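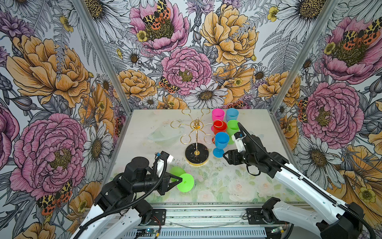
Olilo Cup Tree, Gold with Black Marble Base

We have a soft spot for anything that gets cups out of the cupboard and onto the counter where people can reach them, and the Olilo has been our favorite piece of that kind since it joined the shop in February. It's an old-fashioned sort of cup tree, with a central spindle, a decorative knob at the top and curly arms that scroll outward and loop back at their ends. The metal is gold all the way up. At the bottom is a round base in black marble with gold veining and a gold rim, and we think the base is half the charm of the thing (some of us would say more than half!).

Because it's so dressy, it looks lovely in places where a plain wire rack would just disappear. Against a busy flowered wallpaper, say, with big pink and orange peonies, daisies, ferns and a good scattering of tiger moths, the gold holds its own very nicely. It's just as happy on a plain white shelf or a tray at the end of the breakfast bar, and we've had customers tell us it went straight onto the dresser for necklaces and never saw a cup at all. We don't mind one bit.

What to hang on it

Mugs and teacups with a handle are the obvious choice. Slip the handle over the curl of the arm and let the cup settle at its own angle. Lighter cups can go anywhere you like, but if you have one or two big stoneware mugs in the family, please hang them on opposite sides so the weight is shared.

Colored plastic cups are fun with it too, especially for children's parties or for the patio table. Ones without handles will want to sit upside down over the end of an arm, and whether they stay put depends on the cup. A wide tumbler tends to slide, so try one at home before you buy a whole stack in every color. Pink and light blue look very sweet next to the gold, and so do clear ones, though clear cups do have a way of vanishing on a white table and getting knocked with an elbow.

Please note that cups are not included with the tree.

Putting it together

The Olilo comes in two pieces, the base and the tree, wrapped separately. Set the base on a folded towel, stand the spindle over the hole in the middle and turn it clockwise until it feels snug. Hand tight is plenty. If it works itself a little loose after a few months of daily use - and ours at the shop did - give it another turn and it'll be fine.

Looking after it

Wipe the metal with a soft damp cloth and dry it right away. No metal polish, please, and nothing scratchy on the curls. For the marble, a drop of dish soap in warm water is all you need. Vinegar and lemon juice will dull the shine, so if you keep your tree near the tea things, mop up spills when you see them. Every base has its own pattern of veining and yours won't match anyone else's.

Ordering

Orders placed before noon leave our warehouse the same day, Monday through Friday, and most reach you within 5 days. You have 28 days to change your mind, and we only ask that the tree comes back in its own carton. Shipping is free on orders over $100.

You might also like

Kornex stacking tumblers, set of 6
Sumampouw round serving tray
Prerkis cotton tea towels, pack of two

Next restock: Mon 2 September. Leave your email at the bottom of the page and we'll send you a note when the new trees are unpacked.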